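How to Set Up a Watchlist for a TV Series You Follow Week by Week

Updated April 12, 2025

Long-running dramas are hard to keep straight, especially when a show takes a break in December and comes back with half the cast changed. A simple watchlist fixes most of this. The steps use Vainio, a period drama set in the port town of Famholm, but they work for any series.

What you need

A spreadsheet or a lined notebook, and the episode guide from the show's own site.

Step 1. Make one row per episode. Vainio has 58 episodes so far, so that is 58 rows. Number them straight through and add the season number in a second column. Streaming apps often restart the count each season, and fan pages often don't.

Step 2. Add columns for air date, director, main story and guest cast. Keep the main story to one line. "Captain's letter found, Leena Pitkänen's character leaves town" is enough.

Step 3. Mark where each actor joins and leaves. Iida Ojala plays two parts in Vainio – the harbor clerk in season 1 and the clerk's daughter from episode 31 on. Give each part its own line.
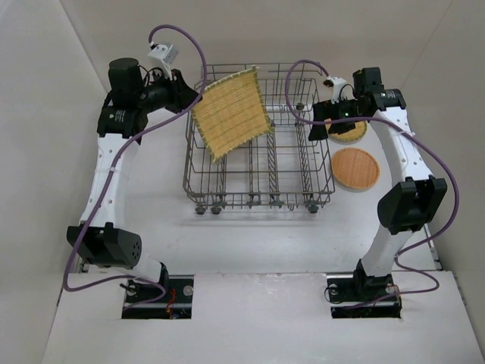
Do I need to list the specials?

Put them on a separate sheet, with a note of the two regular episodes each one falls between.

Step 4. Fill in the back episodes in blocks of 6. Read the episode guide first, write your one-line summary, then skim the episode only if the guide is unclear.

Step 5. Add a column for where you can watch. Seasons move between services. At the moment the early seasons of Vainio are on Purno and the rest are on Cornska, where the first episode of season 3 is filed under extras.

Step 6. After each new episode, fill in the row the same night. Leave the director column blank if the credits were cut short and check it later.

If you share the list with other viewers, turn off editing for everyone but yourself and one other person. Put spoilers in the last column and hide it by default – most spreadsheet programs do this from the right-click menu.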